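The Kokberg Method

Thảo La didn't believe in the Kokberg Method, and had said so when the leaflet came through the door in February. It promised a clear kitchen in 90 minutes. It also promised a clear mind, and there was a coupon on the back for 20 per cent off storage boxes, and she thought the coupon was probably the point of the whole thing.

Her brother-in-law had done it in his flat in Prullport and now talked about his worktops the way other men talk about their children. So on Monday Sepehr Zamani turned up at ten in the morning with the leaflet folded in his shirt pocket, and she let him in and put the kettle on and did not clear a chair for him.

"First stage is low things," he said. "You start from the floor and work up."

"Why?"

He looked at the leaflet. It didn't say.

She got down on her knees anyway, one hand on the table leg, and had a look. It was worse than she remembered. There was the cardboard box that had been going to the tip since the summer, and the purplish crate, and the white bin with papers and plastic coming out over the top of it. A scrap of paper had made it as far as the floor and given up. She could have sworn she'd emptied that bin. From down there the table seemed enormous, a great brown edge like the side of a boat, with the metal bowl just showing on top.
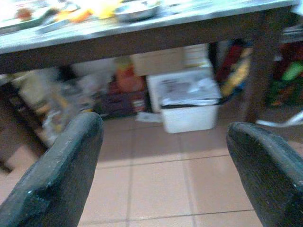
Sepehr said that a bin under a table was only a cupboard with no door, and that in his opinion people filled it because they couldn't see into it without bending. Move it out by the back door and it would be empty by Friday.

"Is that in the leaflet?"

"No. That's me."

It was the first sensible thing she had heard all morning, which annoyed her. She dragged the bin out and stood it by the door, where it looked awful.

The second stage was called Asking. You picked up each object and asked whether it had earned its place. Thảo asked the potato masher. She asked a lid from Stesier, the shop that had shut, whose pan had gone years ago. Sepehr wrote the answers down in 2 columns until the pen ran out, and then he just nodded.

"You haven't got rid of anything," he said at last.

"They all said they'd earned it."

"What about this?" He had hold of a spoon. There were plenty of others.

"That one's for the rice," she said. "It stays."

He put it down near the cooker and she moved it to the other side, where it lived.

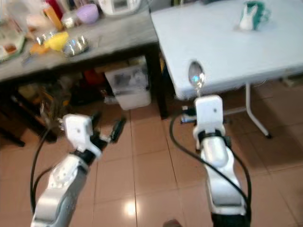 Tuesday

The bin was full again by breakfast. Thảo rang Sepehr to tell him and he said it was early days.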